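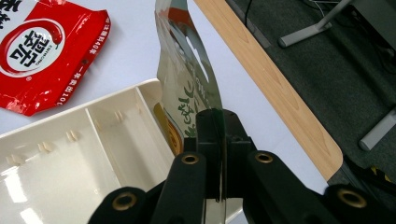

Fig. 2 – Gripper with a plastic bag between its jaws, next to the divided tray.

4. Handling of thin packages with the hand-held gripper

This section gives the rules for picking and placing food packages of foil or thin plastic with the Mastness hand-held gripper. Please read it fully before the first session at a new table. The rules for boxes and bottles are in section 5.

4.1 Preparing the table

1. Put the tray flat on the tabletop. The whole bottom of the tray must be supported.
2. Place the packages beside the tray, one next to the other. They must not lie on top of each other at the start.
3. Look at each package from both sides. If a package is torn or has a hole, write this in the session sheet before you start. A torn package may stay in the set only if nothing can fall out of it.
4. Check that cables near the table do not lie where you will stand or walk.
5. Turn the tray if the ceiling light makes a strong reflection on the place where you will release the package.

Note: Glossy foil changes its look with every small fold. Do not try to make the packages smooth between two trials – a crumpled package is accepted.

4.2 Picking and placing

1. Hold the gripper by the handle only. Keep the other hand away from the arms and the links.
2. Come to the package slowly and with the jaws open.
3. Close the jaws on one layer of folded edge or on a corner. Do not take the package in the middle, where the food is.
4. Wait a moment, then lift. If the package slides, put it down again and start from step 2.
5. Move over the rim of the tray with enough space. A long bag hangs or stands out from the jaws and can touch the rim or the partition.
6. Lower the package into the chosen compartment and open the jaws completely before you go back.

CAUTION: The jaws can pinch the skin. Never put a finger between the arms to free a bag which is stuck. Open the jaws first, then pull the bag out from the side.

CAUTION: Do not pull a bag which is caught on the tray. The plastic can tear suddenly.

4.3 Service limits

Clean the jaws with a dry cloth after every 100 picks. After 300 picks, check the screws of the linkage and tighten them if necessary. Use only pads with part number 929.

Note: Oil or salt from an open package makes the jaws slippery. In this case clean them immediately, also when the limit is not yet reached.

4.4 Reporting

Send the completed session sheet to Solène Moulin. Questions on the safety rules go to Hazel Montoya. Sheets in the old format from November are not accepted any more.

Section last changed: 22nd March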